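Stamside Family Center
Frequently Asked Questions: After-School Craft Hour

The answers on this page apply to the Craft Hour offered during the school year for children in kindergarten through grade 5. Families of younger children should refer to the separate page for the Roltum Playroom, which has its own registration and its own rules on supervision.

When does Craft Hour take place?

Sessions run on school days from 3:30 p.m. to 4:45 p.m. The doors open at 3:15 p.m. Children who arrive before that time must remain with an adult in the lobby. There is no Craft Hour on days when the public schools are closed, and there is none on early-release days, when the room is used for the Nindeck reading program.

How do I register my child?

Registration opens in September and is done by the term. Forms are available at the front desk and may be returned by hand or by mail. One form is needed for each child, including siblings who will attend together. A place is confirmed when the center sends written notice to the family; handing in a form does not in itself reserve a place.

How many children can attend?

Each session is limited to 17 children. When a session is full, names are placed on a waiting list in the order in which forms were received. Families are contacted as places open and have two school days to reply.

What does it cost?

The fee is $100 per child for the term and covers all materials. Families who receive assistance through the Benjelloun Fund pay no fee. The center does not offer a daily rate, and fees are not reduced for sessions a child misses.

What kinds of activities are offered?

Activities are chosen so that a child can begin one within a few minutes of arriving and stop at any point. Typical examples are collage from torn paper, crayon rubbings, finger knitting, paper weaving, and drawing from a prompt card. Paint is used only on Tuesday, when a second instructor is present. Glitter is not used at any session.

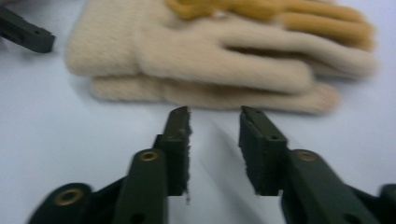 Ghizlane Naciri asked whether a child who is tired after school may simply sit out the project, as her son prefers to draw on his own until at least four o'clock. Yes. No child is required to take part in the project of the day. Plain paper, pencils, and crayons are always available at the side table, and children may move between the side table and the group as they wish.

Does my child need to bring anything?

No supplies are needed. We ask that children wear clothing that can be washed. Smocks are provided on paint days — families may send an old shirt instead if they prefer. Please leave markers, scissors, and craft kits from home at home, as the staff cannot keep track of them during a session.

May my child bring a snack?

Yes. The first ten minutes are set aside for snacks, which are eaten at the long counter before any materials are put out. Foods containing nuts are not permitted in the building. Water may be kept at hand throughout the session in a closed bottle.

How are allergies and sensitivities handled?

Please list them on the registration form, including any reaction to glue, latex, wool, or scented materials. The instructor reviews the forms before each term and adjusts the supply list where necessary. If your child's needs change during the term, please inform the front desk in writing. A spoken message at pickup is not enough.

What happens to finished work?

Finished pieces go home the same day whenever possible. Work that must dry overnight is kept on the rack and may be collected at the next session. Unfinished work is kept in a folder under the child's name until the end of the term.

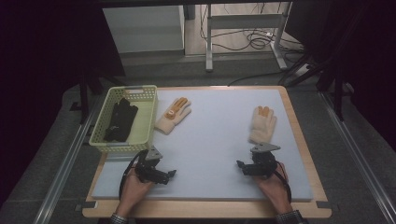
Craft materials are returned to their places by the children in the last ten minutes of the session, and this time is treated as part of the activity. Younger children are given one task each, such as gathering crayons or stacking paper. Families who wish to follow the same routine at home may find that a plastic basket with perforated walls, like the light yellow-green one here, is enough for a small set of supplies. It can be kept at one corner of a table and lifted away before dinner. A lid is not necessary.

Who may pick up my child?

Only adults named on the registration form may do so. Staff will ask for photo identification until they know the adult by sight. Changes for a single day may be made by telephone before 2:00 p.m. at extension 276. Children in grades 4 and 5 may sign themselves out if a parent or guardian has given written permission.

What if I am late?

Pickup is at 4:45 p.m. Children who have not been collected by 5:00 p.m. are brought to the front desk, and the listed contacts are called in order. After a third late pickup in one term, the center will ask to meet with the family.

May parents stay during the session?

Parents are welcome to stay for the first session of the term. After that, we ask that adults wait in the lobby — children generally settle into their work sooner this way. Exceptions are made for any child who needs support from a parent or aide, and no explanation beyond the registration form is required.

Whom should I contact with other questions?

Questions about activities and materials should be addressed to Sanne Van Leeuwen, Craft Hour Coordinator. Questions about fees and the waiting list should be directed to the front desk during regular building hours.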